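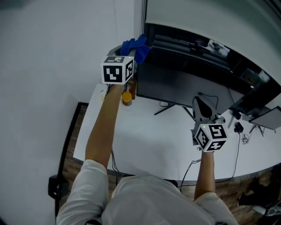 Anything put in a cupboard has been thrown away slowly, one respondent told us, and the table is where she keeps what she means to use. Versions of this remark came up so often in the Irley interviews that we gave it a code of its own ("cupboard as bin") and then had to split the code in two.

4.2 Things left out

The survey asked 152 adults in Irley and Grurkent to list what was standing on their main table when the form arrived, and why. The first question was answered well. The second was answered with some heat, chiefly by people who share a table with somebody else.

We sorted the items by stated reason. Items in use were left out of the analysis, although the line is harder to draw than we had hoped: one jigsaw had been in use since May. Items "waiting" were those with an errand attached, such as a parcel to return or a form to sign. Items "resident" had no errand and no plans to leave. Bottles were the awkward case. Respondents called them waiting when they belonged to someone else in the home and resident when they were their own, whatever was in them. Figure 3 shows two bottles standing close together on a white table, the smaller with an orange cap and the taller amber-brown, a pairing of sizes that Woldemariam's scheme would enter as one cluster. We follow that scheme here, with the reservation that it was drawn up for shop counters.

Of the 152 forms, 29 named no resident items at all. Follow-up visits to 3 of these homes suggest that the word "main" had been read generously, and that a second table was doing the work.

Two further points concern wording. In the pilot we asked about "clutter", and return rates suffered. "Things left out" did better, though a few respondents in Grurkent took it to mean things omitted from the form and wrote us careful apologies. These were kept in the sample - they were otherwise very thorough.

Cloths posed a smaller problem. A folded cloth was entered as an item, a crumpled one as a surface condition, and the blue cloth in Figure 3 falls under the second heading. Coders disagreed about half-folded cloths until the end of the study, and the disagreements are listed in Appendix B.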